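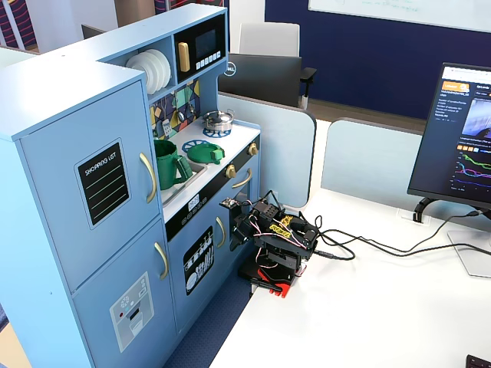
Site visit: Sterklow, Whitelaw office
28 Sep 2023

Sterklow has moved 64 of its 189 routine handling tests from people to small desk-mounted arms. The visit covered the test room and the adjoining desks.

The arms work on play kitchens. Doors, handles and knobs are small enough for light servos, and a failed grasp costs little. Training runs are logged through Urnemano, the in-house scheduler.

Staff used to reset and repeat each task by hand. They now set up the props, start a batch and review the failures. Two technicians said the repetitive work had dropped but that interruptions had increased, as a stalled arm stops the whole batch. The log for April lists 719 runs and 176 manual stops.

Job titles have not changed. Shift notes are longer, and cable checks have been added to the opening routine. Bitwood, which supplies the fixtures, is to deliver a revised mounting plate. Pay grades for the review work were still under discussion at the time of the visit.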